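Towel Handling at the Judance Workshop: Progress to August

The present report covers the second stage of the towel project, which is carried out at the Judance shared workshop on two evenings per month. Readers of this blog will recall that the first stage was confined to mounting the arm and to the repair of the Liao controller, for which a replacement power lead was obtained.

The aim remains modest. The arm is required to take hold of a bath towel dropped at random, raise it by one corner and lay it flat. Folding is reserved for a later stage.

The table has now been covered in dark green cloth. The previous bare top gave reflections under the ceiling lights, and the software was inclined to treat them as fabric. A tan towel was selected for contrast. The fingers have also been exchanged for a slender black pair, and the approach is made from directly overhead, with the wrist vertical.
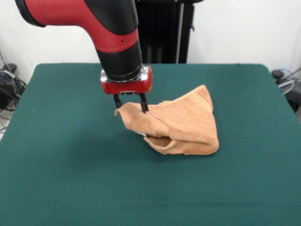

Results of the grip trials

A total of 313 attempts were recorded, of which 198 ended with a corner held. The remainder were chiefly cases in which the fingers closed on a middle fold, or passed over the hem altogether. On 13 occasions the arm stopped itself on a force limit and had to be restarted by hand.

Terry cloth has proved more forgiving than the cotton sheet used in the spring - the loops give the fingertips something to hold. The hem label continues to cause difficulty, as the Gritora vision script scores it highly as a corner. A correction is in preparation.

Matters outstanding

The cables at the side of the table are to be placed in trunking before the next session. Finger pads from Fesow have been ordered at a cost of £97 and will be fitted on arrival. The trials will then be repeated with the same towel, washed once beforehand.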